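Last updated: April 20, 2025
Reading time: 3 min

A thread on interlinings in men's jackets. I had three wedding suits in for alteration and each was built differently on the inside, so these are my notes on how to tell them apart before you pay.

A jacket front has three layers: outer cloth, lining, and something between the two that gives it shape. The something is either glued to the cloth (fused), stitched in as a separate canvas (full canvas), or a mixture (half canvas, stitched through the chest and lapel with fusing below).

Fused is the cheapest to make. A sheet with resin dots on one side is pressed to the back of the cloth. Modern fusing is decent. Old fusing, or good fusing pressed at the wrong heat, lets go in patches and the cloth bubbles.

The usual test is the pinch test. Take the front between finger and thumb below the bottom button, one hand outside and one inside, and pull the layers gently apart. If you can feel a third layer floating between the outer cloth and the lining, it's canvas all the way down.

Repeat at the chest, just beside the lapel. A floating layer here but none at the hem means half canvas. Two layers only, with the outer one slightly stiff, means fused. 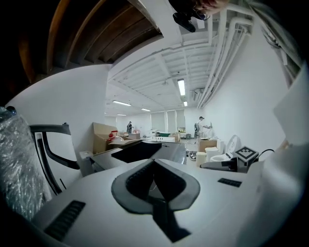
Tarek Erraji: The pinch test fails on lightweight cloth though. I had a Flestard jacket that felt fused everywhere and when the lining came out there was a full canvas in it, just a very fine one.

Fair point. On cloth below the weight of a normal summer worsted I wouldn't trust the fingers alone. Turn up the lapel and look at the underside. Small regular dimples are pad stitching, and pad stitching needs canvas to stitch to. Machine pad stitching leaves dimples too, so it tells you about the canvas but says little about handwork.

Second check, the lapel roll. Canvas lapels curve over from the top button in a soft line. Fused lapels tend to fold flat, like a paper crease. A hard pressing will flatten a canvas lapel as well, so ask for it to be steamed before you judge.

On price. The fused Zastideo two-piece I altered in November sells at 300. The Tornden full canvas is 1,000. Some of that gap is canvas. A lot of it is cloth and finishing, so don't read the price as proof of construction – ask the shop which of the three it is.
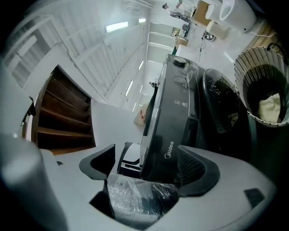 Midea appliance, black, with control knob

For a suit worn once at a wedding and then a few times a year, half canvas is enough. The chest and lapel are what people see, and the skirt of the jacket does very little work.

Dry cleaning is where fused jackets suffer most. Brush it, hang it on a wide hanger, and send it in when it's dirty, not on a schedule. Bubbling can't be properly repaired. Pressing it down again may hold for an evening.

Dinner jackets: same tests, except satin or grosgrain facings hide the lapel dimples. Check from the underside, or go by the chest.

Someone asked about the Zawadzka made-to-measure. Half canvas as standard, full canvas on request. I haven't had one open yet.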